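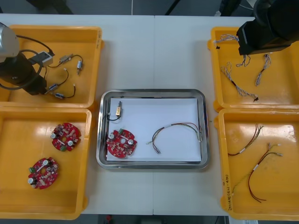 How to Get Your Shelter's Bed List Ready for the Night Count

I've done the February count at our shelter in Onham enough times to know where it goes wrong, and it's nearly always the bed list. So start there, a good week before the count, while you still have time to fix things.

First, print your current bed list and walk the building with it. I mean really walk it! Last year ours said 40 beds, and two of those were cots we'd lent to the family shelter over in Stillau (they never came back, but that's another story). Cross out what's gone and write in what's new.

Next, mark each bed as year-round, seasonal or overflow. If a bed only gets used on cold nights, it's overflow, even if it's been cold every night since Christmas.

Then check your exits. Pull up everyone who shows as staying with you and hasn't signed in for 7 nights, and ask the evening staff about them. Most will have moved on and somebody forgot to close the stay – usually me.

On the night itself, do the sign-in sheet at the same hour you always do. Guests who come in after lights out go on a second page, with the time next to each name. Keep both pages together in the folder.

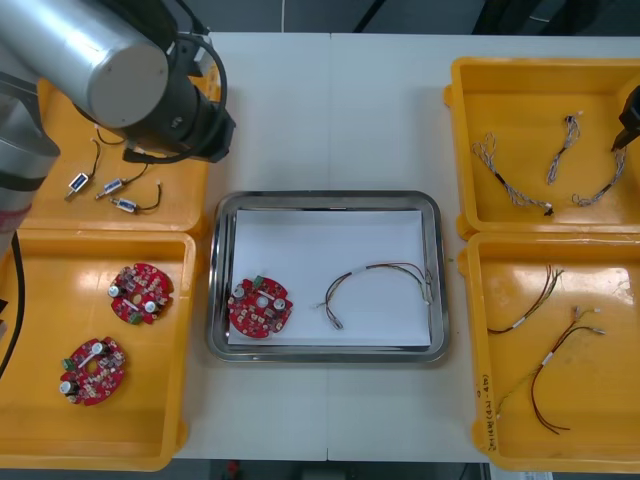
What if a guest doesn't want to give a name?

Count them anyway. Put down the bed number and an age range if they're okay with that, and leave the rest blank.

In the morning, compare the sheet with what's in the system before the day shift starts. It takes me 20 minutes with coffee. If the numbers don't match, look at the overflow beds first, then at anyone who switched beds during the night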